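Keyboard noise and shared study rooms: a small survey

Dilruba Nanayakkara
Submitted Sep 24, 2021

Background

Our residence has two study rooms on the ground floor. One is marked quiet and the other is marked group work, but in practice people sit wherever there is a free desk. In first term the residence office received several complaints about typing noise in the quiet room. I wanted to find out whether typing was really what bothered people most, or whether it was just the easiest thing to complain about.

Method

I put a short paper survey in the mail slots and left a box at the front desk. There were 43 replies. The survey asked which sounds made it hard to study, what time of day the person usually studied, and whether they used headphones. I also borrowed a sound meter from the physics lab and took readings in both rooms in the afternoon and again after supper. The meter logged 708 readings, which I copied into a spreadsheet and sorted by room and time.

Two keyboards were compared at the same desk. One was a Buko, which has a soft click, and the other was an older Fondberg that Roy lent me from his room. I typed the same page of text on each with the meter on the desk beside me. 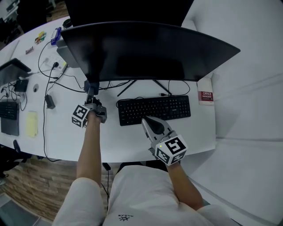 Figure 1. A white desk with a monitor and full-size keyboard.

Results

Typing came third on the list. The sound people named most often was talking in the hallway, followed by the door, which closes hard. Phones buzzing on desks came fourth. People who studied late complained about typing more than people who studied in the afternoon. The meter readings fit with this. The afternoon background level was high enough to cover most typing, and in the evening it dropped.

The Fondberg was louder than the Buko on every run. Putting a folded towel under it brought the level down a little. I had expected a bigger change from the towel.

Headphone use did not line up with complaints the way I thought it would. Several people who always wore headphones still listed the door.

Problems

The meter picked up the ventilation fan when it was near the window, so I threw out one afternoon and repeated it. I was also the only person typing in the keyboard test, and I type hard. The survey did not ask which room people used, which was a mistake.

Recommendations

1. Fit a soft closer to the quiet room door. The Fludach catalogue at the front desk lists one that would fit.
2. Move the quiet sign so it can be seen from the hallway.
3. Repeat the survey in November, before exams, with a question about which room people use.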